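Game Production 2, Unit 7: Downloadable Content and Live Updates

Notes by Kornél Barta. Lab sections with Delali Dankwa.

Bring these to lab. The case used all the way through is Rillton, the co-op strategy game from Sukix, with its first paid expansion, Szénási. You played the base game in Unit 4, so the maps and classes aren't explained again.

1. What counts as DLC

For this course, DLC is anything added to a game after release that the player gets as a separate item, paid or free. A patch is something every player receives in order to keep playing. The two usually ship together and students mix them up on the exam every year.

Szénási shipped as one store item, but on launch day there were two downloads. The first was a patch for all players, which held the new models, the new sounds and the code for the flood rules. The second was a small file that unlocked the maps for people who had paid. Sukix did it this way so that owners and non-owners could stay in the same lobby. If a player without the expansion meets a player wearing an expansion outfit, the outfit has to be on both machines or it can't be drawn.

The cost is download size. Players who never meant to buy the expansion still had to make room for it. Expect complaints about this on any project that uses a shared patch, and put the size in the patch notes where people can find it.

2. Splitting the player base

A multiplayer game needs enough people in the queue. Every paid map pack divides the queue into people who have it and people who don't. With three packs, a player may own none, all, or any mix, and the matchmaker has to find a map that everybody in the lobby owns.

Work this out on paper before lab. Three packs give eight possible combinations of ownership. Now add region and ranked or unranked. Write down how many separate groups you end up with for two regions. (The answer is 32. Check that you can get there.)

Common ways of dealing with it:

Free maps, paid cosmetics. Keeps the queue whole. Income depends on outfits and similar items.

Host owns, everyone plays. One owner in the lobby is enough. Good for groups of friends, weak for sales.

Timed exclusivity. Buyers get the maps early and everyone else gets them later. The queue is split only for a while, though it's split during the busiest weeks.

Separate playlist. Simple to build. The playlist tends to empty out after the first month, and the buyers are the ones left waiting.

Rillton uses the second. In the base game the host was picked by connection quality, so the team had to change that too. The host is now picked from owners first and by connection second. Some matches run worse as a result. We'll look at the selection code in lab.

3. Difficulty in added content

People who buy an expansion have mostly finished the game. People who buy the complete edition a year later have not. The same mission has to work for both.

The first Szénási mission was tested only with experienced players. They found it too easy, enemy numbers went up, and the mission went out that way. When the complete edition came out, new players picked it from the menu as their first mission, because it was at the top of the list. The fix in April was to move it down the menu. The enemy numbers weren't touched.

Points to carry into your own plan:

Decide whether added content has a minimum level, and show it on the menu.

Test with at least one group that has never played the game.

Look at the menu order again each time something is added.

4. Balance after release

New weapons in DLC get extra attention. If they're too strong, players say the studio is selling power. If they're too weak, players say they paid for nothing. Most studios would rather patch down than up, and they take the forum anger in week one.

In lab you will use the match log from the Stusar test server. It holds 1,285 matches, and in 509 of them at least one player carried the harpoon, the new weapon in Szénási. Before you compute a win rate, think about who picks a new weapon on the first evening. They tend to be the people who play the most. A raw win rate for the harpoon is partly a win rate for those players. Compare each player's results with the harpoon to the same player's results without it, and leave out anyone who used only one of the two.

Do not leave out matches where someone disconnected. Mark them in their own column. We'll discuss what to do with them as a group.

5. Environment puzzles and props

Two of the Szénási maps have a power puzzle: find the panel, open it, restore the lights. Players should be able to tell which objects can be used without reading a prompt on each one. The usual methods are a consistent color, a light source nearby, or a shape that appears only on usable objects. Choose one and keep to it for the entire map. A panel that opens in one room and is painted scenery in the next will cost you player trust very quickly.

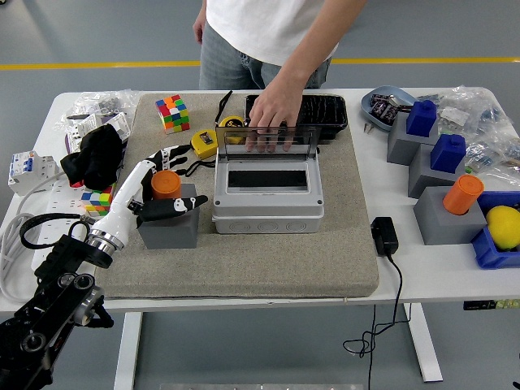
Figure 3. Distribution box with a hinged lid.

Keep the interaction short. In the first build of Rillton, opening a panel took a full animation and the player couldn't cancel it. Testers died during it and blamed the controls. The release version lets the player back out at any point and keeps the progress made. Note that this needed a network change as well, as two players may reach for the same panel and the server has to choose one.

6. Assignment

Write a DLC plan for your own Unit 5 prototype. Two pages, plain text, no mockups. It should say what is in the add-on, which parts go in the shared patch, what happens when an owner and a non-owner join the same lobby, and how you will test difficulty.

Single-player prototypes: replace the lobby question with save files. Explain what happens when someone loads a save made inside the add-on on a machine that doesn't have it.

Hand in one plan per team, with all names on the first page. Plans go to Delali Dankwa before lab starts. Late plans lose one grade step.

Reading for Unit 8: the chapter on seasonal events, first half only. Skip the section on store pages, we'll get to it in Unit 10.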